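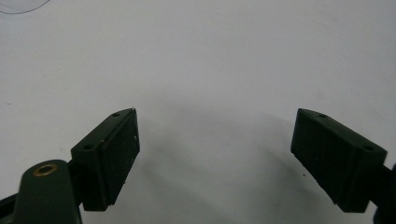 Gripper fingers open over a pale surface

Skendance Community Help – Freshwater – Plants and Snails

Removing snail eggs from new plants before planting

Posted by Prurnine School Aquarium Club, July 2020

Our club maintains a planted aquarium of 500 litres, kept at 22 degrees. We have been offered a quantity of Java fern and Vallisneria from another member's tank, which is known to contain bladder snails. We should be grateful for advice on how the plants ought to be treated before they are introduced. Our tank holds a breeding group of cherry shrimp, and we are therefore reluctant to use any product containing copper.
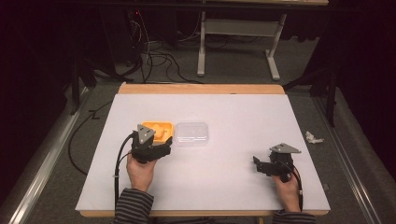 We would also wish to know whether the two plants may be treated in the same way, as we understand that Vallisneria is the more delicate.

Naston Aquarists' Association
Member with 2,908 replies

The Association advises against copper in any tank that is to hold shrimp, and this extends to plants dipped in it shortly beforehand. Java fern will generally withstand a brief dip in well-diluted plain household bleach, followed by thorough rinsing and a soak in dechlorinated water. Vallisneria frequently melts after such treatment and should not be dipped in bleach at all. Members are asked to rinse it by hand and place it in a separate container, with the water changed every 5 days until August at the earliest.
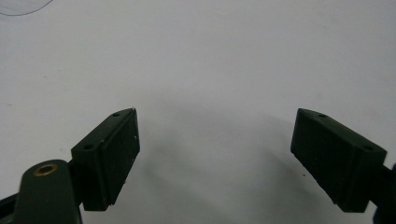 Two dark green gripper fingers, set apart

Egg masses are clear and jelly-like, and are most often found on the underside of leaves. They may be removed with a thumbnail. Repeated inspection is necessary – newly hatched snails are very small.

Guest

Just get some assassin snails. We never dip anything.

Amegashie Water Gardens, Customer Enquiries
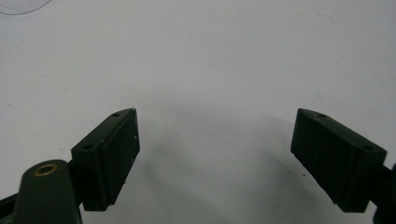 Assassin snails will reduce the number of bladder snails but cannot be relied upon to remove every one, and they may on occasion take a weak shrimp. We would support the separate container for both plants. When inspecting leaves, please lay them out singly under a good light. A plain white surface of the kind shown is suitable for the purpose, as small dark snails stand out clearly against it. Clear egg masses are more readily found by holding the leaf up to a lamp. Any leaf that is heavily affected should be cut away and put in the household rubbish, and must not be disposed of in a pond or stream.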